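Home | Talks | Notes | Archive | Contact

Speaker notes -- Flirkstead, 23/11/2024
What the Asetti feeder did in April

Start with the fault. The arm lifted two sheets, the gripper read one, and the job kept going. Over 900 sheets went into the wrong tray before the line stopped.

Pause for the log slide. Point to line 54.

The vacuum sensor was fine. The threshold was set for heavier stock and never changed when Abreu switched paper. No alarm, no stop.

Second problem -- the guard door. It could be opened for 15 seconds before the arm lost power. No one was hurt. We locked the cell out that afternoon and rewired the door circuit.

Next slide: squaring the stack. Uneven edges make double picks more likely, so the hand work matters. Let people look before talking.

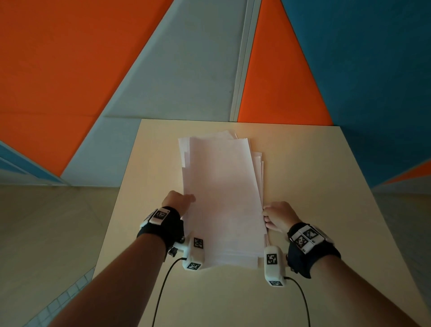
Squaring a stack of paper by hand, both wrists tracked.

Say that the top sheet sits a little to the right. The feeder would have trouble with that.

Close with the new limit: stop and check every 3000 picks. Take questions on the door first.

Related
Endorach gripper notes
Door switches and stop times

Contact | Copyright Endorach | Back to top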